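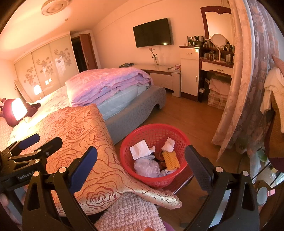 18 de septiembre de 2026. Proyecto Trovo, residuo seco de dormitorio. Sigo con la comparación entre papelera cerrada con bolsa y papelera calada sin bolsa, que dejamos a medias en abril por falta de báscula. La pregunta es la misma de entonces: cuánto cambia la densidad aparente del contenido según el recipiente y cuánto error metemos al estimar el llenado a ojo. La vivienda de Zorneck entra en el grupo de calada sin bolsa. El recipiente es la cesta redonda de plástico rojo, de borde grueso y liso y pared de celosía, colocada junto a la cama. La mezcla es bastante típica del grupo: papel blanco apoyado contra la pared, un pañuelo arrugado, una malla amarilla de espuma de las de fruta, una bolsa translúcida anudada, un envoltorio blanco y transparente y restos de color marrón oscuro metidos entre la bolsa y la malla. Estos últimos los dejo como "sin identificar" hasta abrir la muestra en la mesa.

Equipo. Balanza Sarkell de plataforma, resolución de 1 g. Comprobada con la pesa patrón antes de salir y otra vez al volver, sin deriva apreciable. Bolsas de muestra Papadopoulos, taradas una por una. La tara impresa en el paquete no es fiable, ya lo anotó Boris en la serie anterior.

Pesadas. Cesta vacía: 432 g. La bolsa anudada se pesa cerrada y no se abre en la vivienda. El resto se pasa por fracciones a su bolsa de muestra. No repito aquí las masas por fracción, están en la hoja de Zorneck. Acumulado del grupo de calada sin bolsa hasta hoy, neto: 2171 g en 8 recogidas. Falta una recogida que Stavros pesó con la cesta incluida y sin apuntar cuál era. No la sumo mientras no sepamos la tara.

Volumen. El método de la varilla (medir del borde a la superficie del residuo) da mal resultado con este tipo de contenido. La malla de espuma es casi todo hueco y sostiene lo que tiene encima, y una bolsa anudada con aire dentro hace lo mismo. La varilla toca una superficie que no representa el relleno. Probé dos variantes:

a) Disco de cartón rígido de diámetro algo menor que la boca, apoyado sin presión. Lectura en tres puntos y media. Repetibilidad aceptable.

b) El mismo disco con una masa de 5 kg durante un minuto. La lectura baja mucho y sigue bajando al retirar y volver a poner la masa. La espuma recupera, el papel no. Descartada como medida principal, pero guardo los datos como índice de compresibilidad.

Propongo quedarnos con a) y anotar aparte, con un sí o un no, la presencia de malla de espuma y de bolsa anudada. Son las dos cosas que más mueven la densidad aparente y se reconocen sin tocar nada.

Clasificación. Dudas pendientes:

Malla de espuma. En la ficha de abril iba a "plástico film", que es incorrecto por comportamiento y por densidad. La paso a "plástico, otros" y añado subcampo "espumado". Hay que corregir las fichas antiguas.

Pañuelos y servilletas. Boris los separa, Stavros los junta. Para masa da igual. Para volumen no, porque el pañuelo arrugado ocupa mucho más que la servilleta plana. Los separo por estado (plano / arrugado) y no por tipo. Es más rápido, y no obliga a decidir si un cuadrado de papel blanco es servilleta u hoja.

Trozos pequeños de papel rasgado. Van con el papel del que parezcan proceder. Si no está claro, a "papel, otros".

Bolsa anudada. Se registra como unidad cerrada y se abre en la mesa, con guantes. El contenido se reparte después por fracciones y la bolsa vacía va a film.

Pared calada. Dos observaciones del método, válidas para todas las cestas de este tipo. Primera: los finos se pierden por la celosía al mover la cesta. A partir de ahora, bandeja debajo antes de levantar, y lo que caiga se pesa con el resto. Segunda: el residuo está más ventilado que en una papelera cerrada, así que las masas de pañuelos de los dos grupos no son comparables sin corregir humedad. Habría que secar una submuestra de cada grupo en estufa. Unas 8 horas a temperatura baja deberían bastar, por confirmar con masa constante.

Errores de hoy. Apunté dos lecturas del disco desde el borde exterior en vez del interior. El borde es grueso y la diferencia no es despreciable. Corregidas en la hoja con el calibre, marcadas con asterisco. Conviene escribir "borde interior" en el encabezado de la columna.

Pendiente:
Boris Petek: corregir fichas de abril (espumado) y pasarme la lista de taras de bolsas.
Stavros Kadrić: localizar la cesta de la recogida sin tara y pesarla vacía.
Yo: abrir la bolsa anudada y los restos sin identificar, cortar un segundo disco para las bocas pequeñas y pedir turno de estufa.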